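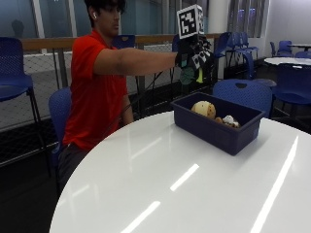 **Sprint straight, pre-meet check (March)**

- [x] Lanes 1–4 swept. Grit near the 100 m start, cleared.
- [x] Starting blocks: pedals lock. One spike worn — swap before heats.
- [ ] Finish camera power. Cable from Fostititz too short, 40 m reel requested.
- [x] Wind gauge level, battery good.
- [ ] Lane 3 seam lifting at around 37 m. Tape won't hold, needs glue.
- [x] Recall speaker heard at all blocks.

Recheck open items by 4 p.m. — M. Sakalauskas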